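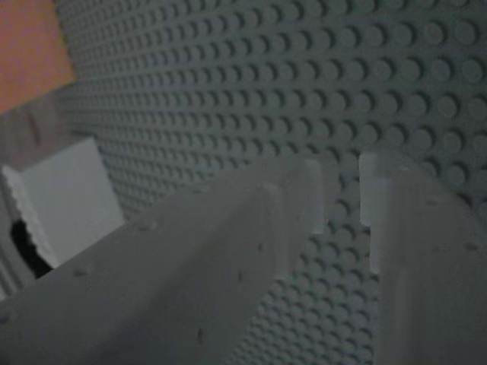
Figure 1. The gripper fingers, open, over the studded baseplate.

3. Setting Up and Looking After the Cell

By the time our team took over the cell, which everybody in the lab calls Inga (the name was on a strip of tape when we got there, and we never found out who put it on), it had been through a few groups of students before us. It could pick and place building bricks on a good day. On a bad day it would come down a little to one side and push the brick instead of gripping it, and we had a lot of bad days in the first half of the term. This part of the report covers what we did to get it steady again, and how we kept it that way.

We started with the fingers. They are light gray and made of plastic, with a ridge running the length of the finger and a squared-off face at the tip. Figure 1 shows some small dark dimples in them, and we spent far too long worrying about those! Lyle Villanueva ran a fingernail over every one, and then we measured the gripping faces, which are the only part that touches a brick, and found them flat enough to leave alone. We cleaned both fingers with a soft cloth and a little dish soap and put them back on.

Putting them back on was where we learned the most. Each finger is held by two screws, and if you tighten one all the way before starting the other, the finger twists very slightly as it seats. You can't see the twist by looking at it straight on. What worked for us was to snug both screws, close the gripper gently on a single brick, and only then finish tightening, going back and forth a bit at a time. Sawsan Qudah wrote this up on a card that now hangs by the power switch, and we'd ask the next group to please leave it there.

After that came the baseplate. The studs make a very handy ruler, as long as the plate stays where the program thinks it is, and ours had been creeping. The old double-sided tape had gone soft at one corner. We peeled it all off, cleaned the table underneath, and clamped the plate down so that it could be removed and put back in the same place.

With the plate fixed, we taught the corner points again. We brought the open gripper down slowly until the tips were just above the studs, stopped, checked the gap between the tips against a row, and saved the position. Jad Boutros did the jogging and Oriana Sepúlveda called out the direction, after we found that one person trying to do both tends to lose track of which way is left. Please take the speed all the way down for this step. We forgot once, on a Wednesday right before lunch, and had to do the whole corner over.

To see where we stood, we ran 87 pick-and-place cycles in one sitting. Two of them failed, both at the same far corner of the plate, and both with the gripper landing slightly short. We taught that corner a second time and ran another 24 cycles there without a miss. We would have liked a longer test, but another team had the cell booked.

Weekly care is short. Wipe the fingers, check the screws by hand, press down on each corner of the plate to feel for movement, and run the corner check before any real work. Zaid Sayegh kept the log for us, and the pages are in Appendix B, including a few coffee rings, for which he apologizes.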